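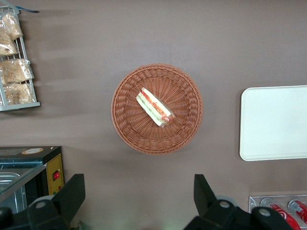 4 min read

Quick one tonight, I have an early start and I promised a few people I'd write up the Ganley kit before the trial runs out. So. Notes, not an essay.

For anybody new: I run a small sandwich and coffee counter, two days a week it's just me, and I have been poking at the idea of an arm for the boring part of the job since February. Boring part = basket to tray, tray to customer, repeat. Ganley will send you their counter kit on a trial. Arm, two-finger gripper, wrist camera, a tablet, a clamp that weighs more than my dog. I'm on day 8.

Setup. Better than I feared. Clamp goes on the counter edge, arm goes on the clamp, one power brick. The tablet finds the arm by itself. Then you "teach" it by holding the wrist and dragging it where you want, press save, drag, press save. I had a first pick in under an hour and that includes moving the bread rack twice.

The gripper fingers are the good bit. Black, pointy at the tips, they open wide enough for a wrapped sandwich held across the short side. There's a force setting on the tablet and out of the box it's way too keen. First egg salad got a waist. Turned it down to the second lowest and I've had no squashing since, on white bread anyway. Havent tried it on a baguette.

Cling film is the real test for any of these I think. Shiny, slippery, and the camera sees the ceiling lights in it instead of the sandwich. Ganley's software mostly copes. I kept a tally over one slow afternoon: 91 picks tried, 70 went from the basket to the tray with no help from me. The rest were a mix. Film slid out of the fingers, or the arm went in a bit high and closed on air, or it just stopped and asked me to confirm the item, which gets old fast when there's a line.

Things that helped:

One sandwich in the basket at a time. Two touching and it dithers.

Plain tray. I have a flat white one and it finds the edges of that much better than my old patterned ones.

Flat round basket, low rim. The fingers clear a low rim no problem. My deep one was hopeless, it kept knocking the side.

Leave space. More than you think. I had the basket right up by the black appliance the first day and the arm kept planning these huge silly loops to get around it. Middle of the counter, nothing near, much happier.

Cans. Kit says it does cans. It does, standing up. Lying on their sides in the clear holder is another story, they roll a touch when the finger lands and then it has to look again. Gets there in the end maybe. I'd hand those over myself.

Bagged bread from the wire rack I've given up on for now. Bags are puffy, they go crinkly and change shape, the arm grabs a corner of bag and no bread. Support said there's a soft fingertip set for that from Staltach, sold seperately. Of course.

Speed is slow. Slower than me, slower than my nephew on his phone. But it's steady and it doesnt wander off, and while it's doing trays I can do coffee, which was the whole point of this.

Noise: fine. A sort of whirr. Customers liked it more than I expected, kids especially.

Price. Okay. 3481 to keep it, with a year of software, and then a subscription after that which the website is pretty shy about. Email them and ask, get it in writing. I also looked at the Prollholm one, cheaper up front, but you have to buy the camera on top and the person on the phone couldn't tell me if it handled film wrap. So I didn't go further with that.

Would I buy it? Leaning yes if they fix the confirm thing. It needs a "just try it" button. I sent that in as feedback and got a reply the same day, a nice one, no promise of anything though.

Still to do before it goes back: wraps, the small salad tubs, and a proper Saturday lunch with the line out the door. Also want to see if it can be wiped down properly around the bolt heads on the fingers, crumbs get in there, and the manual has one sentence on cleaning. One!

If you've had the Ganley on a counter for longer than a trial, tell me in the comments how the fingertips wear. Mine look ok so far but it's only been a week and a bit.

Posted Sunday, April 20, 2025
Filed under: counter stuff, robots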